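Search this site Search Go

Etlow 5: grasp planner and task editor, reviewed
By Youssra Tazi
September

Etlow is a planning package for small arms with two-finger grippers. It takes a wrist camera stream, proposes grasps, and runs the chosen one through a task editor. Version 5 replaces the old scripting console with behavior trees. I ran it at Mandirmont on the bench we use for stacking and assembly trials.

Installation took 20 minutes, most of it spent on the camera driver. Hand-eye calibration now wants 31 poses. The old wizard accepted fewer and drifted by Saturday.

The perception module segments by color and edge, then fits a primitive to each region. Spheres and boxes are fine. Layered objects are where it needs help: every layer with its own color is proposed as a separate part, and the planner will happily try to pull one out of the middle. The fix is the "merge by contact" flag, off by default and documented only in the release notes. Clear plastic is still poor. Set a keep-out volume by hand around any acrylic fixture.

Planning is the strong point. Queries on our bench returned in up to 10 milliseconds, and a failed query names the link and the obstacle — a small thing that Bakhtiari's planner still does not do. The task editor is adequate. Undo does not cover parameter changes.

Force limits are set per finger, per object class. My colleague Abdelghani Amrani wrote a class for soft and uneven toy parts, and we used it for the burger task.
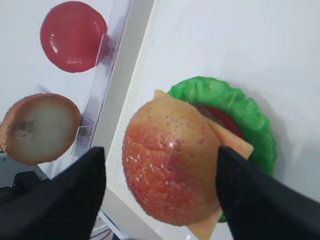 Page last changed: September, 9:40 a.m.

With the fingers on either side of a stack like this one, the cheese corners reach past the bun and a flat edge of the slice overlaps a fingertip. Etlow's default contact model assumes a single smooth surface at each finger. Switch to the patch model for such shapes and lower the closing speed.

Logs export to plain text. The Wanatano bridge works but drops timestamps, so keep the native log as well. I would buy the planner license and skip the perception add-on until transparent objects are handled.

Contact | Copyright Mandirmont Bench Notes | Back to top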